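How to Clear Soft Toys Off a Bed and Keep Them in One Basket

Soft toys end up on the bed because the bed is the largest flat surface in the room. One basket is enough to deal with them, provided it is the right kind and it gets emptied now and then. The steps below work for a child's bed or a guest bed.

You need a plastic storage basket with holes in the sides, a lint roller, and a damp cloth. 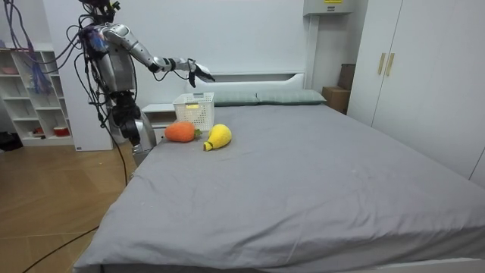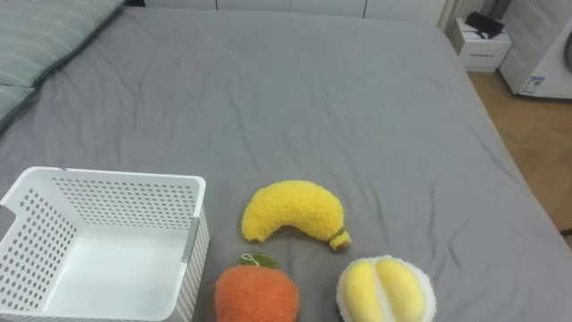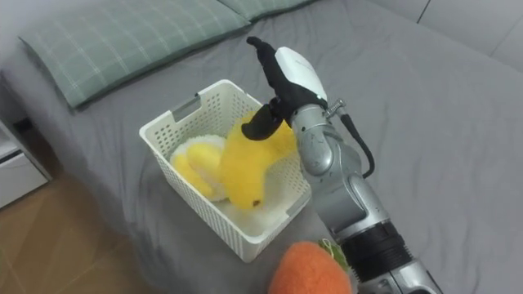
Choosing the basket

Use a basket with open sides. Plush and crochet hold moisture from hands and from washing, and a solid box with a lid keeps that moisture in. Perforated plastic lets air through and wipes clean. A handle cutout is useful if the basket will be carried from room to room.

We use a white one from Dondis. The Trakeck basket is taller and tips over more easily on a mattress. Wicker looks good but catches on crochet loops, and one pulled loop can undo a whole row.

Check the inside of a new basket before you use it. Run a finger along the rim and around the handle opening. If you feel a sharp bit of plastic left from molding, rub it down with a nail file.

Step 1. Make the bed first

Pull the fitted sheet snug at all four corners and put the pillows up against the headboard. Small toys are easy to lose in a loose top sheet or a comforter, so fold those back or take them off.

Step 2. Set the basket on the bed

Wipe the bottom of the basket if it has been on the floor. Put it on the mattress within reach of the toys, where the surface is flat. Close to the edge it will lean.

Step 3. Look each toy over

Pick the toys up one at a time. Check for loose stems, leaves, and eyes. On crocheted fruit the leaf cap is usually sewn on with a few stitches and is the first part to go. Set aside anything that needs mending. Go over fuzzy toys with the lint roller, but skip the roller on open crochet.

Step 4. Fill the basket

Large, fluffy toys go on the bottom. Smaller and firmer ones go on top, where they can be seen. Lower each toy in and let go of it near the bottom. Do not press down to make room. If the toys rise above the rim, you need a second basket or fewer toys.

Step 5. Move it off the bed

Lift with a hand at each end. A shelf or a low bench is a better place than the floor, which is dustier. Keep it away from radiators.

Washing

Check the tag. Most plush can go in a mesh laundry bag on a cold, gentle cycle. Wash crocheted toys by hand in cool water with a little mild soap, press them in a towel, and reshape them while damp. We dry ours on a Meesuk rack, turned over once halfway through. A toy that still feels cool in the middle is not ready to go back in the basket.

Wash the basket itself in the tub with dish soap. An old toothbrush gets the lint out of the holes.

We last did the full wash in April and are due for another.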